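The Slow Return of the Basket

27/12/2018

Get to Gudton early. The market is mostly over by ten and the basket stalls pack up first, before the cheese, before the boots. One row, down by the old weighbridge. Willow on the left, rush on the right, and a long folding table of stuff that came out of somebody's barn.

I went for a log basket. Came home with three baskets, none of them for logs.

People are buying these things again. Not in huge numbers, and the makers here will tell you the money is still terrible, but the waiting lists are real. One workshop in Ornomdale stopped taking orders in September. Another does repairs only until spring. The evening class at the village hall has 12 places and they went in a morning.

Why now? Ask five people, get five answers. Plastic, mostly. Folks are sick of it. Also television, also the price of a decent bag, also the plain fact that a good basket lasts longer than the car you carry it in.

Ornomdale, and the wet ground

The valley used to live on this. Flat, soggy land, no good for wheat, perfect for willow. At the peak there were nearly 70 families cutting and stripping, and the whole place smelled of the boiling tanks from one end to the other. Potato baskets, eel traps, laundry hampers for the hotels on the coast. Then cardboard came, then the plastic crate, and the beds were plowed up or just left to go wild.

What's left is four growers. They cut in winter once the leaves have dropped, when the rods are easiest to bundle, and they sort by length in big barrels sunk in the floor. Buff, brown, white. Brown is willow dried with the bark on. Buff is boiled and then stripped, which gives it that tan color. White is stripped in spring when the sap's up, and its the most work, so it costs the most.

Cold job. The sheds aren't heated. Heat drys the rods and dry rods snap.

How to tell a good one

Turn it over. Every maker I spoke to said the same thing, in nearly the same words. The base takes the weight and the knocks and it's where a cheap maker saves time. Look for an even weave that sits tight. Press with your thumb. Some creak is fine, a crunch is not.

Then the border. A plain one is quick, a braided one is slow, and a thick braid around the rim is where the hours go. Run a finger along it looking for loose ends. Finish matters less. Some people love the very dark stains, some want to see raw bark. A dark basket hides dirt and it also hides bad work, so take it to the window first.
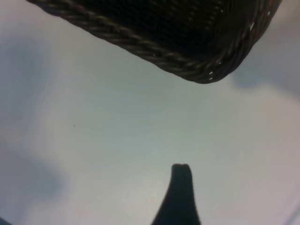 Looking after it

Baskets want a bit of damp. Central heating is the enemy. Once or twice a year take it outside, spray it with plain water, leave it in the shade until it dries. No oil, no varnish. Dust with a stiff paintbrush.

Mold means it's been shut up somewhere airless. Brush it off outdoors, wipe with weak vinegar, give it wind. Broken strands can usually be replaced if you kept the basket otherwise sound, and a repair costs less than most people guess.

Gritemura, across the water

Different material, same story. On Gritemura they work in rattan and split bamboo, and the big export years were the seventies, when boats left full of chairs and came back empty. The Dumlao cooperative began with a borrowed shed and one kiln for drying. It now ships around the world, mostly small pieces – trays, lidded boxes, bread baskets – and pays by the piece, with a bonus for lids that fit.

Lids are the hard part. A good one drops on with a little sigh of air. I tried to weave one there, over two afternoons, and it fit nothing. Its on my desk now with paperclips in it.

If you go

Gudton market runs year round, parking behind the chapel, bring cash. The Ornomdale growers open their sheds in September and you can buy rods by the bundle. Wear boots. The Dumlao showroom is a short walk up from the ferry and shuts for lunch, a long lunch.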